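플린브리지(Flinbridge) 육각 렌치 세트, 4개월 써 본 후기

글: 오사제 은워수 (Osaze Nwosu)

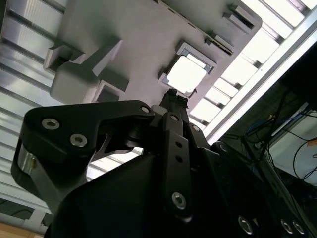

검은 부품에 박힌 은색 육각 홈 나사. 

안녕하세요. 저는 한국에 와서 살면서 집 물건을 직접 고치는 취미가 생겼습니다. 한국어가 제 모국어가 아니어서 표현이 조금 딱딱할 수 있습니다. 미리 양해를 부탁드립니다.

예전에는 가구를 살 때 같이 들어 있는 작은 렌치를 버리지 않고 서랍에 모았습니다. 그런데 그런 렌치는 대부분 재질이 약합니다. 지난겨울에 키딘(Kidine) 책상의 다리를 다시 조이다가 렌치 끝이 둥글게 닳았고, 나사 머리의 홈도 같이 망가졌습니다. 그 나사를 빼는 데 저녁 시간을 전부 썼습니다. 그래서 2월에 제대로 된 세트를 사기로 결정했습니다.

후보는 두 가지였습니다. 하나는 플린브리지의 L자형 세트이고, 다른 하나는 파미아(Pamia)의 접이식 세트입니다. 파미아 제품은 친구 오사제 아데비시가 가지고 있어서 일주일 동안 빌려 썼습니다. (네, 이름이 같습니다. 그래서 처음 만난 날부터 친해졌습니다.) 접이식은 잃어버릴 걱정이 적고 주머니에도 들어갑니다. 하지만 몸통이 두꺼워서 좁은 구석에 있는 나사에는 닿지 않을 때가 많았습니다. 저는 결국 플린브리지를 골랐습니다.

구성과 첫인상

상자를 열면 렌치가 크기 순서대로 플라스틱 홀더에 꽂혀 있습니다. 무게를 주방 저울로 재어 보니 홀더를 포함해서 355그램이었습니다. 손에 들면 생각보다 묵직합니다. 표면은 무광 처리가 되어 있어서 손에 땀이 나도 잘 미끄러지지 않습니다. 다만 처음에는 기름이 꽤 묻어 있으니 마른 천으로 한 번 닦고 쓰시기를 권합니다.

홀더는 처음에 너무 빡빡합니다. 특히 가장 작은 렌치를 뺄 때는 손톱이 아플 정도였습니다. 한 달쯤 지나니까 조금 부드러워졌습니다. 크기 표시는 홀더에만 인쇄되어 있고 렌치 몸통에는 없습니다. 이것이 저에게는 제일 큰 불만입니다. 렌치를 두세 개 꺼내서 바닥에 놓으면 어느 것이 어느 크기인지 바로 알 수 없습니다. 저는 지금 색깔 테이프를 감아서 구별하고 있습니다.

실제로 사용해 보니

제일 먼저 책상 다리를 다시 조였습니다. 렌치가 홈에 들어갈 때 흔들림이 거의 없고, 힘을 주어도 헛도는 느낌이 없습니다. 짧은 쪽을 홈에 넣고 긴 쪽을 잡으면 큰 힘이 필요하지 않습니다. 반대로 마지막에 너무 세게 조이기 쉽습니다. 저는 의자 팔걸이를 조이다가 나무에 작은 금을 냈습니다. 렌치의 잘못은 아니고 제 손의 잘못입니다.

긴 쪽 끝은 볼 모양이라서 비스듬한 각도로도 돌릴 수 있습니다. 설명서에는 25도까지 된다고 적혀 있습니다. 제가 각도기로 확인한 것은 아니지만, 침대 프레임 안쪽처럼 똑바로 넣을 수 없는 자리에서 정말 편했습니다. 그래도 마지막 조임은 꼭 짧은 쪽으로 하세요. 볼 끝은 나사와 닿는 면적이 작아서 큰 힘을 주면 상할 수 있습니다.

자전거에도 썼습니다. 안장 높이를 바꾸고, 물병 거치대를 달고, 핸들 각도를 조금 내렸습니다. 거치대 나사는 프레임 사이가 좁아서 렌치를 반 바퀴도 못 돌리고 다시 끼워야 합니다. 이런 작업이 많은 분께는 라쳇 손잡이가 있는 제품이 더 맞을 것 같습니다. 저는 일 년에 몇 번 하지 않으니까 참을 수 있습니다.

내구성

4개월이 지난 지금 자주 쓰는 4밀리와 5밀리의 끝을 밝은 불에 비추어 보았습니다. 모서리가 아직 살아 있습니다. 비 오는 날 베란다에 하룻밤 두었던 렌치 하나에는 갈색 점이 생겼는데, 기름을 묻힌 천으로 문지르니 거의 없어졌습니다. 녹에 완전히 강한 제품이라고 말할 수는 없습니다.

가격과 구입

저는 동네 공구점 테스파마리암(Tesfamariam)에서 샀습니다. 정가에서 40퍼센트 할인을 하고 있어서 운이 좋았습니다. 정가였으면 조금 더 고민했을 것입니다. 주인 아저씨는 인치 규격 세트도 같이 사라고 하셨지만, 우리 집에 있는 나사는 전부 밀리 규격이라서 사지 않았습니다. 사시기 전에 집에 있는 나사의 규격을 먼저 확인해 보세요.

좋은 점: 홈에 정확하게 맞습니다. 볼 끝이 편리합니다. 손에 잘 미끄러지지 않습니다.
아쉬운 점: 렌치 몸통에 크기 표시가 없습니다. 홀더가 처음에 빡빡합니다. 습기에는 조심해야 합니다.

별점은 다섯 개 중에 네 개를 드립니다. 몸통에 숫자만 새겨져 있었으면 다섯 개를 드렸을 것입니다. 색깔 테이프를 어떤 순서로 감았는지 궁금하신 분은 댓글을 남겨 주세요. 답이 조금 늦어도 꼭 쓰겠습니다.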